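From: Floarea Costache
To: textile-handling list
Date: 2018-08-28
Subject: Re: Wukard gripper kit, anyone bought one?

Gleice Batista wrote:

> We have been quoted for the Wukard soft goods kit from Zikthorpe
> and I can't find anybody who has run it on finished garments. The
> brochure only shows towels. Does it hold thin cloth without marking
> it, and is the service plan worth paying for? We would be putting it
> on a Haddadin arm, same as yours I think.

Hello Gleice,

We have had the kit on trial since the start of August, also on a Haddadin arm. Wellington Barros did the fitting and I have been running it, so take the mechanical remarks as his and the rest as mine.

Fitting took him a morning. The mounting plate lines up with the arm but the cable is too short if you route it round the outside, so ask for the long one when you order. The software installed without trouble. The manual is 38 pages and the section on grip force is out of date – the menu it talks about has moved under Setup.

On towels it does what the brochure says. On garments it depends on the cloth. We logged 914 picks over the trial and the great majority were fine. Most of the failures were on slippery linings, where the fingers closed and came away with nothing. Cotton shirting and jersey were both good. We had 2 pulled threads in all, both on a loose knit that I would not have given to any gripper.

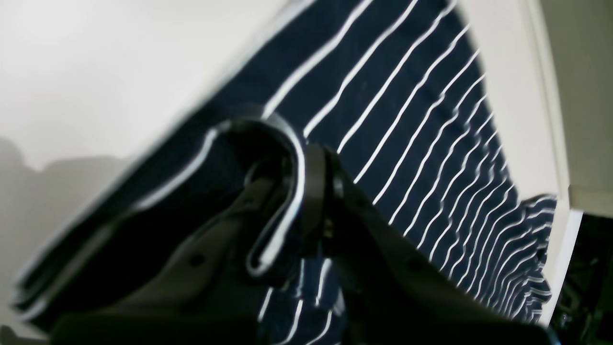

Stripes are worth trying early if you use the vision add-on. It finds the edge of plain cloth well enough, but with narrow stripes it sometimes takes a line in the pattern for a hem and goes in too far from the edge. Paraskevi Karagiannis at Estard saw the same thing and got round it by turning the contrast setting down to 58. That helped here too, though it then became slower on dark plain fabric.

As for the service plan, I would leave it for the first year. Support answered our emails within a day without it, and the finger pads are the only part we have had to change. They come off with two screws. If you run double shifts the sums may look different – Lucimara Xavier has the price list and can forward it.

We have to decide by the end of the trial and I expect we will keep it for shirts only.

Regards,
Floarea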